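# Flower arranging is the next chore on the list for Gagnon's two-armed helper

Anyone who has ever tried to get a tulip to stand up straight in a narrow vase will feel some sympathy for the team at Gagnon, who have spent the months since April on that very job. 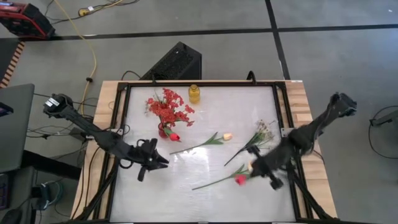 The small company, which began with folding towels and has been working its way through the household ever since, says its pair of arms has now made 2701 tries at putting artificial stems into a vase, and that 1146 of them ended with the flower where it was supposed to be. Laurier Leclerc, who runs the project, is cheerful about that number and doesn't mind that it's under half.

"A towel forgives you," he told us over the phone. "A long stem swings about, and the leaves catch on everything, and then you've knocked over the bouquet you already had!"

Florist Virgilio Padilla, who was invited in to give the team some pointers (and stayed for most of the afternoon, by his own account), thinks real flowers are still a good way off. He'd be glad of a machine that could strip leaves and sweep up, he says, but he wouldn't hand it a fresh rose just yet.

Gagnon plans to keep going until it reaches 3000 tries, and then move on to setting a table for dinner.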